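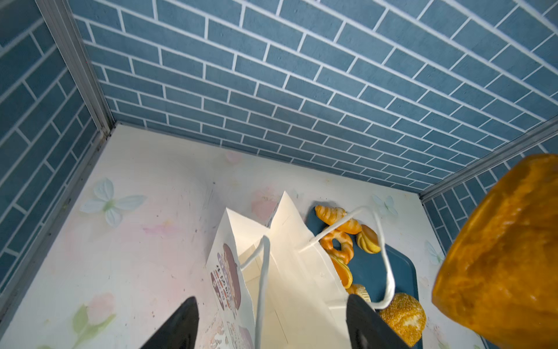 A paper shopping bag is a carrying bag made of folded and glued paper, usually open at the top and often fitted with handles. It is one of the most familiar things anyone brings home from a bakery, a gift shop or a farm stand, and a good many households keep a drawer stuffed with them for the next time one is needed.

Construction

Most paper bags begin as a flat sheet that is rolled into a tube and pasted along one seam. The sides are creased inward to form gussets, the pleats that let a bag lie flat in a stack and then open out into a proper box shape when somebody gives it a shake. The bottom is folded over and glued, and this is what allows the bag to stand up by itself while it is being filled. Handles may be twisted cord, flat paper strips or ribbon. White paper takes printing well – small repeated patterns such as flowers are a lasting favorite with shops – while brown paper hides smudges rather better.

Packing

Heavy groceries go in first and soft ones last, and bread has always been the awkward customer. A loaf laid under fruit will be squashed by the time it gets home, so many people set it to one side until everything else is in. In her little guide to market shopping, Yi-an Shin suggests holding the mouth of the bag open with one hand and lowering each item in with the other, a habit that spares the top edge from tearing.

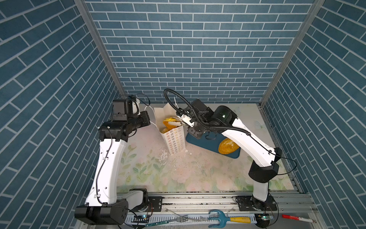
A white paper bag with a flower pattern and an orange toy fruit slice in its mouth; a bread loaf rests on a tray to the right.

Reuse

A clean, dry bag can be used again many times, and afterward makes fine drawer lining or wrapping paper.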